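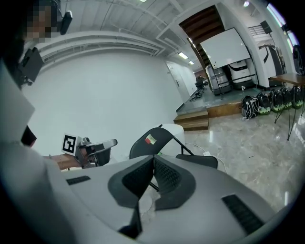

PRODUCT NEWS | SOFTWARE

Tirncombe releases Belby 3, and yes, it finally lines up your two grippers for you

Hi everyone, Wilma Van Dijk here. I run the software side at Tirncombe, and I get to write this release myself because I asked nicely (and because I've been talking about this version to anybody who stands still long enough). Belby 3 is available to download now, for new and existing customers.

If you haven't met Belby before, it's our tool for turning hand-held gripper recordings into training data that a robot arm can learn from. You pick up the grippers, you do the job with your own hands, and Belby works out where each gripper was, how far the jaws were open and which parts of the recording are good enough to keep. Then it hands the whole lot to your planner or your learning code in one tidy folder.

The big news is two-handed work. In Belby 2 you could record with a pair of grippers, but each one came back with its own idea of where the room was, and somebody on your team had to sit there and nudge the two paths until they agreed. I was that somebody for a whole winter, so believe me, I wanted this gone! Belby 3 reads the square marker card on one gripper whenever the other gripper's camera catches sight of it, and uses those glimpses to pull both paths into the same map. You don't have to stop and pose for it. A few looks at the card during a normal task are usually plenty, and if there weren't enough, Belby tells you so before you pack up and go home.

We've also rebuilt the tracking for big, awkward rooms. Our lenses are very wide, so they take in a lot: lights on the ceiling, a staircase overhead, a shiny marble floor with those same lights shining back up at you. The old version loved reflections far too much. It would latch onto a bright streak on the floor, follow it for a while, and your nice straight reach would come out looking like a noodle. Toshiko Tamura wrote a new filter that checks whether a point moves the way a solid thing should, and drops it if it doesn't. On our own test set of 200 recordings, Belby 2 lost its place in 18 of them. Belby 3 lost its place in 3.

"I kept the three failures on my desktop and I look at them most mornings," Toshiko told me when I asked her for a quote. "Two are plain white walls with nothing on them. The other one I still don't understand, and I'd like to."

Faces are the other thing people kept writing to us about. Belby 3 pixelates them on your own machine as the recordings are imported, before anything gets copied to shared storage. It's switched on by default. You can make the blocks bigger or smaller, but you can't turn the step off by accident, because we put that setting behind an admin login.

There are smaller things I'm fond of too. The timeline is quicker. You can mark a bad stretch with one key and undo it with the same key. Jaw opening is now drawn right under the video, so you can see a fumbled grasp without playing the whole clip. And Gholamreza Shojaei has redone the export so that it checks each path against your arm's reach and joint limits first. A person will happily lean down and grab something off the floor from an angle no bench-mounted arm could ever manage, and it's much nicer to hear about that now than after a night of training.

Our first outside user was Gemdale, who tried the beta on two-handed picking and packing. Konrad Hauser leads the team there, and he sent me this: "We used to set aside an afternoon for alignment after every recording day. With the beta we started it over lunch and came back to finished files. My one complaint is the progress bar, which sat at 99 percent for long enough that I went and got a second coffee."

(The progress bar is fixed, Konrad. Sorry about the coffee.)

Belby 3 is a free upgrade if you're on a current Belby 2 plan. Your old projects will open as they are, and you can run the new tracking on them without recording anything again. Keep a copy of your originals before you do, please. The Fallahi plug-in for motion planning works with the new export today, and a version for older Fallahi installs is coming in December.

We're running live walk-throughs online at 10 a.m. and again at 4 p.m. on launch day, and I'll be answering questions at both. Bring a difficult recording if you've got one. Toshiko would especially like your white walls.

Press contact: Saeed Arabzadeh, Tirncombe press desk. Review copies and interviews with the Belby team are available on request.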